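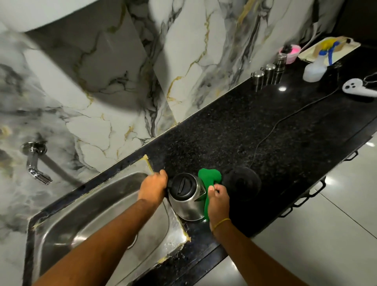
Why does a kettle sing?

Have you ever stood in the kitchen waiting for Mum's cuppa and heard the kettle start to grumble? I love that sound!

Water at the bottom gets hot first, and little bubbles of steam form there. Up they float into the cooler water, and pop, they collapse again. Thousands of tiny pops make that rumbly noise (a bit like a crowd clapping a long way off).

Once all the water is hot, the bubbles make it right to the top, and the rumble softens. Always let a grown-up do the pouring, won't you?

Maeve Ó Néill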